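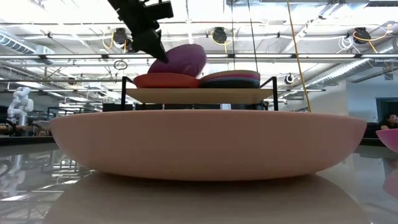
Mardi au club : le bras range la vaisselle

Quelle soirée ! Le club robotique de Skollitville s'attaque enfin à l'épreuve dont je vous rebats les oreilles depuis la rentrée : ranger des bols et des coupelles sur une petite étagère, sans rien faire tomber. Sur la planche en bois clair, il y a déjà une coupelle rouge orangé à gauche et une petite pile à droite. Le bol violet, lui, penche au-dessus de la coupelle, tout contre la pointe de la pince noire. J'adore ce moment-là, tout le monde retient son souffle !

Notre programme s'appelle Prurnar (ne cherchez pas, c'est sorti d'une partie de Scrabble). Sa première version visait le centre du bol, et forcément ça glissait. Roel Van Rooij, qui encadre l'atelier, nous a poussés à viser le bord. On a donc repris nos enregistrements : 3 093 essais depuis le début de l'année, dont 1 531 avec la nouvelle prise. J'en ai trié 391 à la main, un dimanche entier avec du thé et des biscuits, et franchement j'ai adoré ça.

Le plateau gris nous donne encore du fil à retordre. Il est tellement brillant que les bols s'y reflètent, et Prurnar prend parfois un reflet pour un deuxième bol. Le rose pêche, très large, est le pire de tous !

Et maintenant ?

La coupe Varusex arrive en octobre. On sera six équipes, dont celle du lycée Kordestani, qui nous avait battus l'an dernier sur l'épreuve des gobelets (je n'ai pas digéré). D'ici là, je réécris la partie qui gère l'inclinaison avant de lâcher, et Roel veut qu'on essaie des empilements plus hauts. Si vous avez déjà bricolé un filtre contre les reflets, racontez-moi ça en commentaire, je suis preneuse !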